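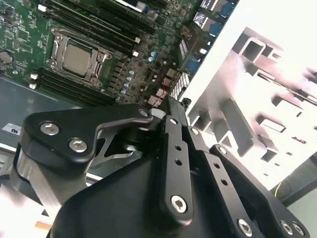
*Page last changed in December*

# The Second Life of the Office Tower

There is a kind of computer that almost no one has ever chosen. It was ordered by the pallet, lived under a desk in a room with carpet tiles, got kicked daily by someone's left shoe, and was retired when the lease ran out. It had a sticker on it with a number. It outlasted two logos and a merger.

I have 8 of them in my garage, and my family would like to discuss it.

They came from Sastport, a surplus warehouse on the far side of the rail yard where lots are sold as seen and seen means stacked to the ceiling in shrink-wrap. Mine was lot 556. I had gone in for a monitor arm. The man at the counter said the towers were 60 dollars for the lot if I could get them off the floor by noon, and at 11:40 I was backing a hatchback up to the loading door with the air of a person who has made a sound investment.

What I had bought, in practice, was a winter of memory modules.

Memory is where everybody starts with an old tower, and for good reason. It's the one upgrade that asks for no real skill, just some nerve and a decent light. You lay the case on its side, take off the panel, and look for the long slots on either side of the processor. You push the latches outward, line up the notch, and press. Then you press harder, because you haven't pressed hard enough. The click, when it comes, sounds exactly like something breaking. I have fitted a lot of memory now and I still make the face.

The notch is the part people skip. It sits slightly off center, so the module goes in one way and refuses the other, and a certain type of beginner takes the refusal personally. Look at the slot, look at the stick, turn it around if you need to. This takes four seconds and I have watched grown adults spend ten minutes not doing it.
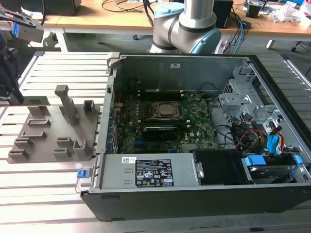
A reader named Quách wrote in after my last column to complain that people like me make this sound too easy, and that the real trouble is the order of the slots. "I filled them left to right like a bookshelf," the letter went. "The machine beeped at me for an hour. Print the part about the diagram."

Fine. The part about the diagram: many of these cases carry one on the inside of the side panel, which is to say on the piece you have just taken off and leaned against the far wall, facing away from you. Go and get it. If there isn't one, the manual will show which slots want filling first, and in what pairs. Beeping is the machine's way of asking whether you read it.

Once the memory is in, you start noticing how well thought out the rest of the box is, which is irritating if you spent years making fun of it. Somebody in an office cared about the next person to open this thing. A blue tab or a blue rail in an otherwise gray interior is about as close to kindness as corporate purchasing gets. I once owned a very expensive case with a glass side, and getting the drive out of that took a screwdriver, a flashlight and a second, smaller screwdriver.

Cables are another story. Whoever last worked on my lot had strong feelings about zip ties. I snipped them all in the first week, felt wonderful, and then couldn't get a panel back on until I'd bought a bag of new ones.

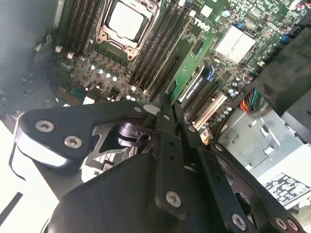
The processor I mostly leave alone, and I'd suggest you do the same on your first machine. If the cooler has to come off, the old paste has to come off too, with a lint-free cloth and rubbing alcohol, and the cooler doesn't go back until there's fresh paste under it. Don't open the socket to admire it. The contacts are tiny, they bend if you so much as think about coffee, and they don't bend back in any way you'd want to rely on.

Of my original lot, six now work. One went to the Urton library annex, where it runs the catalog and a screen saver of tropical fish. Another is in my kitchen, playing the radio, a job for which it is wildly overqualified. The remaining 2 are parts, although I've been calling them projects around the house.

Brenderness, the parts dealer I use for secondhand memory, has started putting a candy in every envelope. I take this to mean I'm ordering too often. Sastport, meanwhile, has a new lot listed, all towers, no photos, description reading only "various." I've measured the hatchback again and I believe the front seat comes out.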